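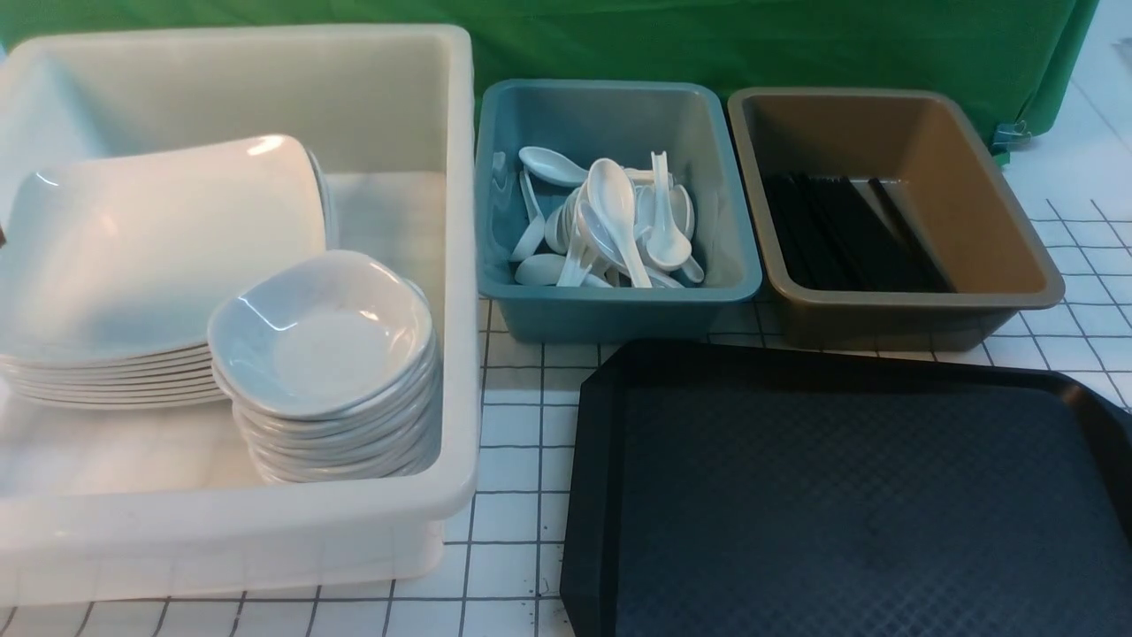
the white bin and the spoon bin, counter by the back wall

Forums > Kitchen & Dining > Storage and Organizing > Square plates in a bin, yes or no?

Posted by roxana_s, Friday, 9:40 pm

Hi all! Long-time reader, I mostly hang out in the baking section. My aunt Tincuța is handing over her supper club dishes to me (she ran it out of her house in Mirkville for years and her knees are done with it) and I'm trying to work out how to keep everything before the December dinners start up again. Right now the big square plates with the wavy rims are stacked in a tall white bin, and the smaller square dishes are in a second stack right up against them. The soup spoons went in the little teal bin and they are a total jumble, I know, I know.

My question is mostly about the white bin. I like that I can grab the thing and carry it to the table. My husband thinks I'm going to lose the whole set in one go. Do any of you store plates flat in a bin like this, long term? And do you put anything between them?

- Roxana Stanciu

pelican_pantry wrote:

I do it and have for ages. Flat is fine. The wavy rims would bug me a little, but yours look like they sit into each other pretty well. I'd put a paper towel between every plate, the cheap kind, and forget about felt unless it's wedding china.

GrecuStreetDan wrote:

Gonna disagree with the bin. Not the stacking, the bin. Two stacks of ceramic in one plastic tub is heavy, and those smaller dishes are standing taller than the plates and overlapping them. First time you tip it walking through a doorway, stack two leans on stack one and there go your corners. Square dishes always chip at the corners, ask me how I know. One bin per stack or put them on a shelf.

pelican_pantry wrote:

Dan you say shelf to every single question on this board lol

GrecuStreetDan wrote:

Because shelves work!! I paid 240 for a Zutano rack, second hand, and it's been holding my restaurant leftovers ever since. Nothing has moved.

mo_in_the_kitchen wrote:

Can we talk about the spoons? I love those spoons. We have the same kind for wonton soup and I gave up on lining them up, the bowls are so wide that they never nest the way you want. A jumble in a tray is how my mother kept hers and she fed a LOT of people. The only thing I'd change is to lay a dish towel in the bottom so they don't rattle.

roxana_s wrote:

Mo thank you, I feel so much better about the spoons. I did try lining them up, handles all one way, and it lasted until I needed one.

Dan, ok, I hear you on the corners. I don't have wall space for a rack but I could split the two stacks. Would you go with the same size bin for the smaller dishes? They're shallow and they nest nicely, so I was thinking of something narrower.

GrecuStreetDan wrote:

Narrower, yes. You want them snug with a towel down one side. And don't go any taller than you've got now.

tratico_fan wrote:

I'm going to stick up for the one big bin. I use the Tratico tubs with the thick rolled rim for all my serving stuff and carry two stacks at a time. The trick is filling the gap. Roll up bath towels and stuff them in until nothing shifts when you nudge it. If you split everything up you end up with nine little bins and no idea which one has the gravy boat.

mo_in_the_kitchen wrote:

Stuffing is great for moving house, but she's using these for dinners. Who wants to pull towels out every time?

tratico_fan wrote:

Fair. I only do four dinners a year.

pelican_pantry wrote:

Whatever you pick, put a lid or a clean cloth over it. Open bins collect dust like crazy, and you'll be rewashing the top plate every time.

roxana_s wrote:

Called my aunt and she says paper towels are a waste and she never put anything between them. She also says to lift from the bottom with both arms and never by the rim. So I'm getting a narrower bin for the small dishes, the plates stay where they are, and the spoons can do what they like. Still undecided on the lid. Does anyone have one that fits a rounded-corner tub without popping off on one side?

Last updated: Friday, 11:52 pm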